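Ranel Hand-Held Gripper Pair
Demo and open day page, Vallham showroom

Home > Equipment > Hand-held > Gripper pair

Status: in stock, demo units at Vallham
Sold as: pair (left + right), cubes fitted
Lead time: 7 working days, longer for orders over 5 pairs
Contact for demos: Florence Charbonneau, Vallham front desk

What it is

Two grippers, one per hand. Operator wears nothing, straps nothing on, just holds them and does the task. Marker cube on top of each so the hand position can be tracked. What you record with the pair is meant to carry over to an arm with the same fingers. Ask us which arms, list changes.

Open day, March

Doors 10 am, last demo 4:30 pm. Free, but tell us you're coming. Parking behind the Du Plessis building, not in front, they tow. Groups over 5 please split up, the demo room is small and gets warm.

What you can try:
Pick and place, box into carton
Two-handed handover
Bring your own item (nothing wet, nothing over the weight limit, no glass)

Clifford Cormier runs the morning demos, Thérèse Beaudoin the afternoon. Both can answer questions on tracking. Pricing questions go to Florence.

First thing most visitors do is squeeze too hard. You'll get a feel for it after a few tries. Start with a stiff carton, then move on to bags and soft stuff.
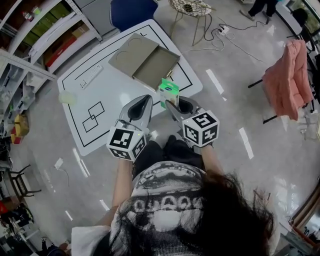 Pick and place with the pair: right finger at a small product box, open carton farther up the table.

Table setup

We mark the work area with black tape on a white top. Cheap and it works. Outline the spot for the carton too, so it goes back to the same place between runs. You can do this at home with any table, a glossy top is OK but check your lighting for glare before you record.

Seat height matters more than people expect. Forearms should clear the edge of the table. If the operators shoulders creep up, lower the table or raise the chair.

Keep sleeves off the cubes. Long hair tied back or behind the shoulders is prefered if you are tracking from overhead.

What's in the kit

Left gripper, right gripper
2 marker cubes, fitted and calibrated
Spare finger pads (black), one set
Charging cable
Quick start card, English and French
Hard case is extra, see Gesoneck case page

Care

Wipe pads with a dry cloth. No solvent. Swap pads when they go shiny. Don't peel or relabel the cubes, a scratched marker will drop out and you'll blame the software. Scratched one? Send it back, we replace the cube face only.

Common questions from the last visit

Left-handed operators? Fine, it's a pair.

Can I buy one side? Yes, by email, not in the shop.

How long can someone work with them? We plan 51 minute sessions with a break after. Your people will tell you when they've had enough. Conceição Paiva, who trains our operators, likes shorter ones for the first week.

How many runs do I need? Depends on the task. For a plain box into carton job we ask new customers to start with 200 and look at those before doing more.

Do you lend units? To schools, yes. Write to Francine Poirier with dates and a shipping address.

Demo booking

Call or write the front desk. Say which task you want to see and if you're bringing items. Morning slots go first. If your slot is full Florence will put you on the waiting list and call the day before.

Can't make it in March? Private demos most weeks, same room, same kit, one hour.

Related: Gesoneck hard case / spare pads / marker cube faces / table tape, black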